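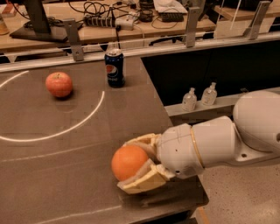
Letay Berhe asks whether oranges keep getting sweeter once they're off the tree. They don't. Citrus is non-climacteric: no starch reserve, so sugar stops rising at harvest. Acid drops slowly in storage, and the fruit can taste sweeter for that reason.

Peel color is a poor guide. It tracks cool nights, and a green-tinged orange can be fully ripe.

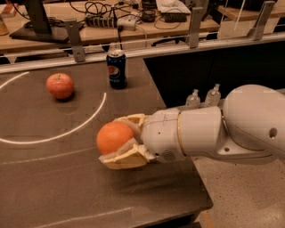
Weight for size is a better test - heavy fruit holds more juice. In the fridge at 4 C, ours from Gomau keep 30 days. On the counter, plan on less.

Leave them unwashed until you eat them. Wet peel molds.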